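A Kitchen Arm, Minus the Kitchen

I've been building a robot helper for my apartment for most of a year now, and until August I didn't own a single piece of it. Everything happens on an old desktop in the Trelirau shared workshop, in a simulated kitchen. That suits my budget just fine! The plan is simple enough to say out loud: an arm that can put the groceries where I want them.

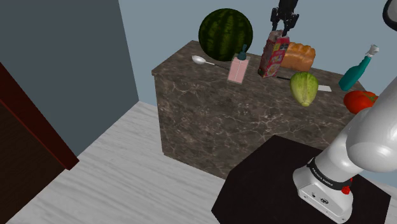
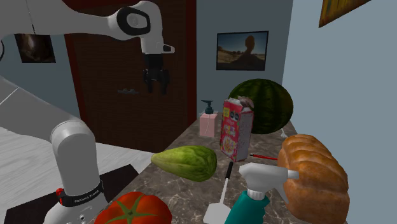
The counter that ate my spring

Both views come from the same virtual room, with the white arm standing next to a counter full of groceries. I picked the clutter on purpose (my real counter looks worse). The watermelon is there because I wanted something big in the way, and the carton because it's tall and has corners, and corners are where my grasp code used to fall apart.

My first batch was 200 tries at the carton, and 44 of them worked. I was weirdly proud of those 44 and showed them to Lucienne Joly, who runs the electronics bench. She asked why I always came in from the same angle. Good question! I had typed one number back in the winter and never looked at it again.

So I rewrote the approach step, let the wrist turn a bit before the fingers go down, and ran another 200. This time I got 132 – and I bought everybody coffee.

What it costs to leave the screen

The real arm is a different story. I've set aside 2,000 dollars for motors and printed joints, so mine will be smaller and a lot wobblier than the one on my monitor. Trinh Hà has offered me a corner of the big bench and the use of her printer, as long as I bring my own filament. The shoulder bracket is on its third version, and I'm still fighting with the cable that runs through it.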